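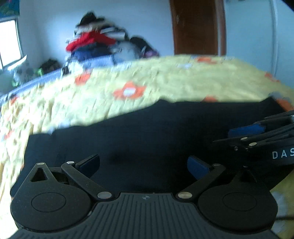 Notes from the Lamadmont textile open day, January 29, 2019

Writing this up quick before I forget it all. Train left late, missed the welcome talk, walked in halfway through somebody's slides on water use. Coffee already gone.

The mill is Gomis, out past the ring road at Lamadmont, and they do printed bedding mostly. Duvet covers, pillowcases, a bit of curtain lining in the back shed. Went in expecting looms. No looms. They stopped weaving years ago and buy the cloth in plain, then bleach, print, wash, cut and sew. So if you want looms, don't go. I still had a good day.

Groups of six, which was sensible given the noise. Ours was taken round by Tien-fu Fung, who runs the print floor and talks very fast with his back to you. Got maybe half of it. Ear plugs in a bowl at the door, take two pairs, the first lot fall out.

First stop the cloth store. Rolls up to the ceiling, smells like a damp cupboard. They check every roll on a light table before it goes anywhere and mark the faults with a bit of red thread at the edge. Each roll gets a card with a number and whoever checked it signs. I liked the cards. All in pencil. Fung said pens bleed if the card gets wet and they always get wet.

Then print. Main thing, really. Long machine, cloth goes in white one end and comes out patterned the other, 90 metres from start to the end of the drying bit. Screens are cylinders, one for each colour, and if one drifts by a hair the whole print looks drunk. They showed us a length where the outline had slipped off to one side. Children's pattern, ducks, every duck with a ghost. Apparantly it gets sold off for dust sheets.

Yellow is the hard one. Asked about this because everything I own in yellow has gone the colour of weak tea. Pale yellow shows every speck from the colour before, so they run it first thing, on clean screens, and go darker through the shift. Black last. Then a big wash down and the whole thing starts over. A change of pattern takes 83 minutes if it goes well. I timed nothing, that's off the board on the wall.

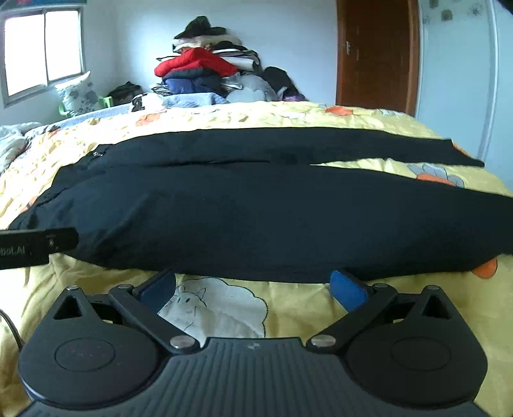
Washing advice, since two people in my group asked and he did slow down for this bit. Wash a new printed cover on its own the first time. Inside out, buttons done up. Thirty degrees is enough. Don't leave dark clothes sitting on a pale cover if they're new, the loose dye rubs off, and it's worse if anything is damp. He said most of the complaints letters they get about stains are rub marks and not the print at all. Iron on the wrong side or don't bother. I don't bother.

Sewing room after that. Warmer, quieter, radio on. Much better place to stand. 312 covers a day on the double size when everyone is in, fewer in winter. The corners are done by hand still, turned out with a sort of blunt stick, and the woman on the end did one while talking to us without looking down once. They also had a Kedow folding table, new last June, which presses the cover flat and folds it in thirds. It jammed while we were there and she folded the next few herself and was quicker.

Lunch was in the canteen, soup and a roll. Fine. Sat with a couple who run a guest house and had come only for the seconds shop, they had brought empty suitcases. Should of done the same.

The seconds shop is called Choo, across the yard, cash or card. Bins by size, not by pattern, so you have to dig. Prices are fair on doubles, less so on singles. Check the seams before you pay and check the closing end, a few had one button too many and no hole for it. I came away with two pillowcases and a tea towel. Wanted the green leaf cover but only in king.

Didn't see the dye kitchen — shut for a new floor. Shame, that was on the leaflet. Also no photos on the print floor, they are strict on it, fair enough with the customers' patterns lying about.

Getting there: bus from the station stops at the gate, last one back goes earlier than the timetable at the stop says. Flat shoes. Wear a layer you can take off. Next open day is in June, booking by phone only, they don't answer over lunch.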